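Ticket: Episodes rejected at export, bag liner task, bedroom set
Project: Carniment
Site: Natton
Status: Resolved, monitoring
Priority: Medium

Reported

Export to the Clinbridge training store drops a large share of episodes from the liner task. Of 159 episodes recorded in the February batch, 131 passed validation. The rest fail with the same message: "gripper state mismatch, right". No hardware fault on the console. Other tasks from the same station export clean.

Checked so far

Disk space and upload queue are fine. Clocks on both arm controllers agree with the head camera. Re-running the export on the failed episodes gives the same result, so it is not a transfer problem.

Replayed the failed episodes against video. The mismatch always falls in the two-handed part of the task, with the bag held open between the grippers in front of the nightstand. The left gripper pinches the lower left edge and the right one has the reddish rim.

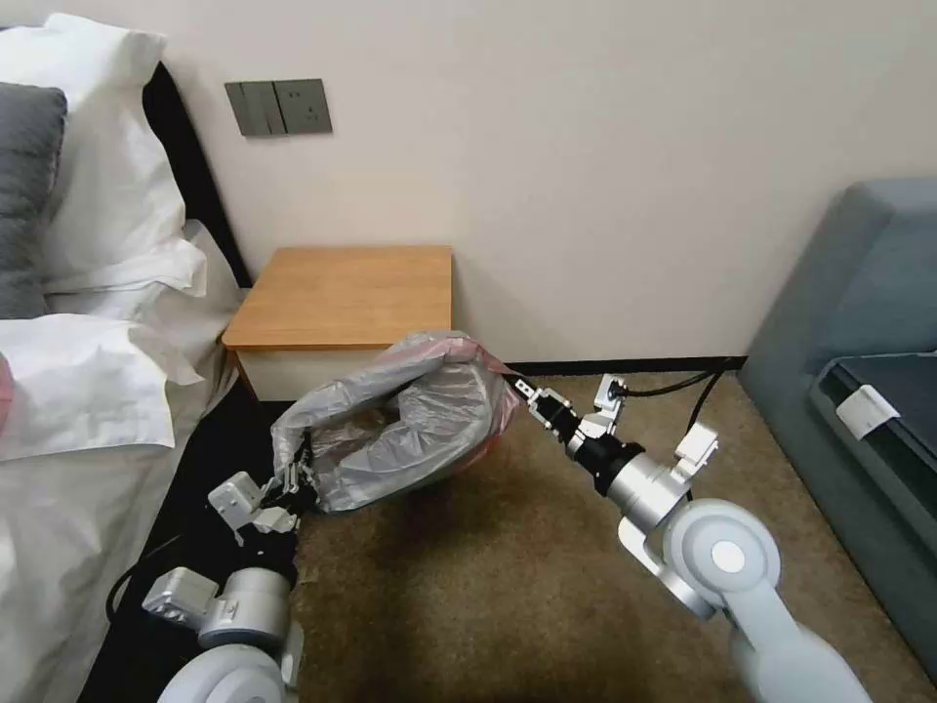 Cause

The validator marks a gripper as closed only when finger width drops below a fixed threshold. On the rim, the right fingers stop wider than that. The operator's command says closed, the state says open, and after 30 frames of disagreement the episode is thrown out. The left side is on thin film and closes fully.

Fix

1. In the Shek config for this task, set the right closed threshold from the measured grip width. Do not edit the global value.
2. Clear the validator cache. If you skip this, old verdicts are reused.
3. Re-export the failed episodes only.
4. Spot check replay at the moment both grippers hold the bag.

Result

All failed episodes now pass. Labels were not touched. Target for this task stays at 1000 episodes.

Comments (3)

Same error on the pillowcase task, left side. Per-task threshold fixed it there too.

Step 2 should be automatic. I lost a morning to it.

Does this change anything for episodes that already passed? I would like to avoid a second export.

Related tickets

Head camera exposure drift near light walls
Left wrist cable snag on low furniture
Duplicate episode IDs after station restart

Last updated: February, 4:40 p.m.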